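Notebook, sim bench, October
Wrist camera vs. side camera for the ball-in-basket task

Goal for this round was to decide which camera feeds the controller during the approach, and whether the Lorkik settings we had been using are worth keeping. Both views render from the same setup: the arm over the wood table, a red ball, and the black mesh basket as the place to put it. I left lighting and table texture at defaults.

Ran each camera alone first. The wrist view is the one I expected to win, because the ball sits between the fingers on screen when the hand is lined up and the color is easy to threshold. 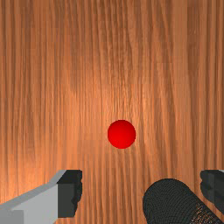
Renu Kashyap
Controls and simulation, Darnwood bench

Red against the orange grain separates fine on saturation. It does not separate well on hue alone. I had a hue-only mask left over from the Makhubela runs and it picked up the darker bands in the wood along with the ball. Changed to saturation plus a roundness check and the false hits went away. Seed 1329 was the worst case before the change, so rerun that one first if anybody touches the mask.

Second thing about the wrist view is the dark knurled cylinder at the bottom, between the finger pads and nearer the right one. It covers wood I would like to see. With the ball out ahead of the hand there is no conflict, but during the last part of the descent the ball moves down the image and the cylinder can hide part of it. The centroid then jumps left and the controller chases it. I put in a fixed mask for the hardware and made the controller hold its last good estimate when the blob touches the mask. Crude, but the chasing stopped.

The right finger barely shows in this view and the left one takes up a lot of the corner. The camera mount offset in the config is probably wrong. I did not fix it today. If we do fix it, the hardware mask has to be redrawn, so please do both in one commit.

Scores with the wrist camera alone: 14 grasps out of 25 with the old hue mask, all 25 seeds the same as last time. I have not done the full set with the new mask, only the bad seeds.

Handed over to Chrysoula for the side camera. Her notes follow as she wrote them.
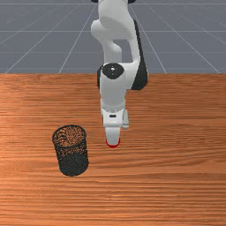 Entered by Chrysoula Spanos, afternoon, same setup file

Side camera alone got 13 out of 25. Most of the misses were depth along the line of sight. The hand comes down in front of or behind the ball and the image looks nearly right either way. From this angle only one finger shows clearly, so I can't judge the opening from the picture and took it from the joint readout.

What the side view is good for is the basket. The rim shows up well with the solid band at the top, and height of the finger over the table is easy to read. The red band at the fingertip is useful as a marker, but it is close in color to the ball. Renu's saturation mask will grab both. I used size to tell them apart, which works until they are close together. Changing the fingertip color in the model would be simpler and I would vote for that.

The mesh gives the edge detector trouble. Wood shows through near the top of the basket and comes back as a lot of short edges. Fitting an ellipse to the rim band and ignoring everything under it was good enough for placing.

Lorkik gains: too stiff near the table with either camera. I dropped the vertical gain for the last stretch of the descent and left the lateral ones alone. File is saved under Sustport with the rest.

Plan we agreed on: wrist camera for approach and grasp, side camera for lift and place, switch on finger closure. Still to do:

Full set of seeds with the new mask
Camera mount offset and hardware mask, together
Fingertip color, ask before changing the shared model
Check that the switch does not cause a jump in the target position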